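Tritwood Household Workshop: Tips and Guidance
Safe Practice With Tidying Arms in the Kitchen and Playroom

Notice to all members, revised 13th May

Following a fault in March at the Zernthorpe workshop, the guidance for members who use a robot arm for kitchen and playroom chores has been rewritten. The fault caused no injury. It did break one mixing bowl and bend a finger pad, and it kept the arm out of service while parts were ordered. Members should read this page before their next booking.

What went wrong

The arm had been set to lift a bowl from a counter and place it in a bin. Partway through the lift, the gripper lost its force reading and continued to close. The controller did not stop the motion. The person at the bench pressed the stop button, which cut power to the joints as intended, but the gripper then opened and the bowl fell to the floor.

The log showed a gap of 586 milliseconds in the signal from the wrist. A cable had worked partly out of its connector after repeated turning. The controller treated the missing signal as a reading of zero and asked for more grip.

Before you begin

Run your hand along the full length of each cable with the power off. Every connector should be fully seated, and there should be enough slack for the wrist to turn to both ends of its range. Do not rely on tape to hold a connector in place. If a clip is cracked, tag the arm and report it to the desk.

Practice on light items first. Cloths and small bowls are suitable. Glass, china and anything with a sharp edge should stay in the cupboard until the arm has completed a clean set of trial lifts.

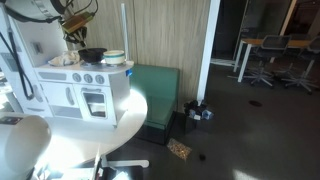 Set the force limit for the lightest item in the group and leave it there for the whole session. Members have been in the habit of raising the limit when an item slips. This is no longer permitted. If an item slips, stop the arm, wipe the finger pads with a damp cloth, dry them, and try again at the same setting.

Keep the stop button on the side of the table away from the arm, within reach of a seated person. Children may watch from behind the floor line. They may not hand items to the gripper.

Handling containers with items inside

Open containers need more care than single items. A container that is level at pickup may be tilted by the time the wrist has turned, and a full one will spill. Fill to no more than half, and keep the combined weight under 700 grams.

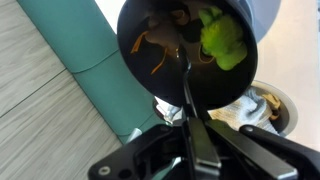 Loose contents are a second concern. Anything long and thin can slide over the rim and catch in a finger joint, and a caught strand can pull on the wrist just as a badly placed cable does. An orange cord lying in a dark container along with a fuzzy green item is the kind of load that calls for a check before the arm moves. Coil cords, tie them, and place them beneath heavier items. Soft items may go on top.

If the arm stops or behaves oddly

Press the stop button. Keep your hands clear, as the gripper may open and release what it holds. Switch off at the wall and wait 2 minutes before touching the wrist. Write down the last instruction given and the position of the arm. Do not restart it to see whether the fault happens again.

Changes already made

The Gollen controller now halts and holds its grip when the wrist signal is lost. The revised setting was tested over 239 lifts without a dropped item. Pressing the stop button still releases the gripper, and a folded towel must therefore be laid under the work area whenever breakable items are in use.

Replacement finger pads are kept in the second drawer at the desk. Sign for each pair taken and return the worn pair in the same bag.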